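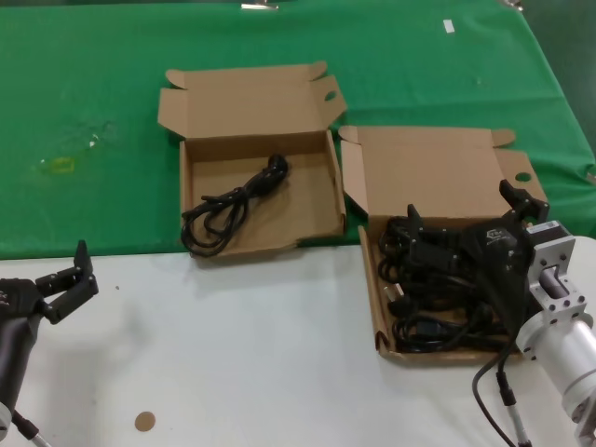

Unplanned Gripper Release During Cable Transfer
Project report, Group 4
Phúc Thái and Iida Riihimäki
August 25, 2018

1. Background

Our task was to have a two-arm setup take power cables out of one cardboard box and place them in another. The cell was built by the group before us and is called Idthorpe in the lab notes, so we kept the name. The control software is Trorkomton, with our own scripts on top for the pick and place motions.

We planned to report on pick success for tangled cables. In the second week the right gripper began to open by itself in the middle of a move, and most of our remaining time went into that. This report covers the fault.

2. What happened

The first release was on run 43. The right arm had lifted a cable and was moving left when the fingers opened and the cable dropped. The plug hit the edge of the table. Nothing was damaged. We took it for a bad grasp and carried on.

It happened again on 15 of the next 108 runs. In three of those the arm did not stop after the release. It finished the whole motion with an empty gripper and reported the transfer as complete. We consider this the more serious half of the problem -- a person reading the log would have had no reason to look at the table.

3. Finding the cause

Iida first suspected the grip force, because the cables are smooth and the loops pull on each other. Raising the force limit made no difference. Phúc then logged the gripper status on every cycle and found short gaps in communication, always when the wrist was turned far to one side. With the arm powered off, we moved the wrist through the same range by hand and watched the gripper line on a meter. The connection dropped out at the same angle each time. The cable had been tied down too tightly and was being pulled at the connector.

The release itself came from a setting. After a gap longer than 4000 microseconds, the gripper driver reset and went to its default state, and the default was open.

4. Changes made

The cable was replaced and routed with more slack. The default state after a reset is now "hold last position." The script also checks finger width before and after each transfer, and if the width shows no object, both arms stop and the run is marked failed.

We repeated the far wrist position until the end of the lab period and had no further releases. We did not test the new cable for long-term wear.

5. Remaining issues

Holding position after a reset is safer for the load but worse for a hand caught between the fingers. The emergency stop cuts arm power only, and the gripper stays closed. Until there is a separate release button, we recommend keeping hands out of both boxes whenever the gripper supply is on.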